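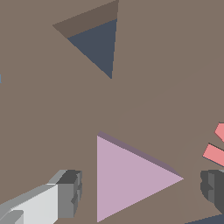

Wrist view in the sim, pink prism between the fingers, blue one further up the table.

**December, 7:40 am**

Cell 2 notes, Clunda line. Writing this before the shift comes over, while the machine is free.

Triangles are still the awkward parts. With blocks the fingers close on two flat sides and the part squares itself up. With the prisms, if one finger goes to a point, the part can turn as the grip closes. Pink is set up that way now: right finger faces the tip, left finger faces the straight side. I want the planner to reject that approach and rotate the wrist first.

Ran the overnight batch with the Dekisell planner, old settings:

- 52 attempts
- 40 clean picks
- the rest were dropped or placed at the wrong angle

Changed the approach rule to prefer two long faces and started again at 6. Only 19 attempts in so far, too few to say anything. Will leave it going through lunch.

**What the packing table asked**

Sat with the day shift yesterday for the last part of their break. Writing down the questions as they came, because the Panyasiri report will want them and I will forget.

Who clears a jam? At the moment it's whoever is closest. They would like it to be one person per shift, with the time counted as work and not squeezed in between cartons. Agree. Sent that up.

What happens to sorting? Sorting goes to the arm if the numbers hold. The two people on it now move to checking and to loading the trays. Loading is lighter on the wrists but duller, and both of them said so. One asked to learn the re-teach screen instead. I said yes before checking with anyone – need to follow up on that.

Will the arm set the pace? This got the most talk. On the Cloma trial in the other building the trays came out at a fixed rate and people ended up rushing to match it. We can put a buffer shelf between the cell and the table so that the arm waits when the shelf is full. Costs floor space. I would still do it.

Also asked: can the display show what the arm is about to pick? They don't like standing next to it without knowing where it will go. Easy enough, the target is already in the log. Put an outline on the wrist view and mount the screen at standing height.

**Sim vs. floor**

The sim table is one flat color and the shading is very simple. Our real bench has scratches and a strip light overhead, and the darker parts get lost near the back edge. Don't carry the overnight number over to the floor. Anyone quoting the 40 should say it is sim.

**To do**

- finish the batch with the new rule, same seeds
- try wrist rotation before descent, compare drops
- measure for the buffer shelf
- ask about re-teach training and get a date
- wider finger pads: ordered, not here yet

**1:15 pm**

Batch stopped at lunch, disk full. Cleared the old logs and restarted from zero. Shelf measured, it fits if the label printer moves to the other side of the post.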